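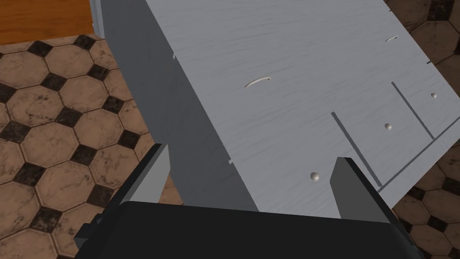 Furniture swap — what's moved, what's left, what we still need

Quick one this month as I'm writing it between deliveries and the kettle's on. Sorry for gaps.

The August swap went well. Better than spring, anyway. Doors at 9.30, queue down to the bus shelter by quarter past, and most of the big stuff spoken for before lunch. We took 27 cabinets and sideboards over the two days, which is silly, and found homes for nearly all of them. Beds slower. Nobody wants a bed without slats and we keep saying yes to beds without slats. So from now on: no slats, no bed. Please tell your neighbours.

Money. Hall hire at Gronemside has gone up again, so the donations tin matters more than it used to. We made £300 on teas and the raffle together, which covers the hall and most of the van. Van is the Kushwaha one again, same arrangement as last year, they only want the diesel back and a sweep out afterwards. It did not get a sweep out in spring. Let's do better.

Measuring. I know I go on. If you are after a cabinet, measure the space AND the stairs AND the turn at the top of the stairs. We had a lovely wide one go out to Lullel Terrace and come straight back again because of a banister. Two people, forty minutes, one scraped knuckle. Write your measurements on your hand if you have to. Depth is the one everyone forgets — a cabinet that looks slim in the hall can stick out past your door frame by a good bit once it's against a skirting board.

Same for anyone giving. Height, width, depth, in that order, on the form. "Medium" isn't a size.

Pale furniture. Lots of people asking after greys and whites at the moment, and we do get them, but they go in the first ten minutes. Put your name on the wants list and Milagros Zúñiga will ring you if one turns up. She won't ring twice. If you've got dark brown stuff and fancy a change, come to the painting morning instead, it's a cheap way to get there. Sand lightly, wipe it down, two thin coats not one thick one. Leave it overnight befor you put the lamp back on. I didn't, and I now have a ring.

Wood grain question from a few of you: can you keep the grain showing under a pale finish? Yes, use a wash. Thin your paint with water, brush along the grain, wipe back with a rag before it dries. Try it on the back panel first. On anything with a printed surface this does nothing at all, you'll just wipe it straight off again, so check what you've got.

Wall fixings. Serious bit. Anything tall goes out with a strap and we'd like you to fit it please. We have 100 of them in a box under the stage, free, take one. Take one for the thing you already own at home as well. If you haven't got a drill, the Stelis Road tool library will lend you one, bring something with your address on it.

Still looking for:
Small bookcases, any colour
Dining chairs in pairs or fours (no odd ones, we have plenty of odd ones)
Chest of drawers for a first flat, ideally with all it's handles
Someone with a sack truck

Not taking: wardrobes over 2 metres, anything with damp, anything glass that isn't wrapped, exercise bikes.

The painting morning is back in the small room, 10 till 1, bring an old shirt and your own brush if you've a good one. Ours are past it. Children fine if they're happy to get messy and you're happy about it too.

Collections for people who can't get to the hall — leave a message on the usual number, say which floor you're on and whether there's a lift. Messages get picked up after six. If you haven't heard in a week ring again, the machine eats some of them.

Right, van's here.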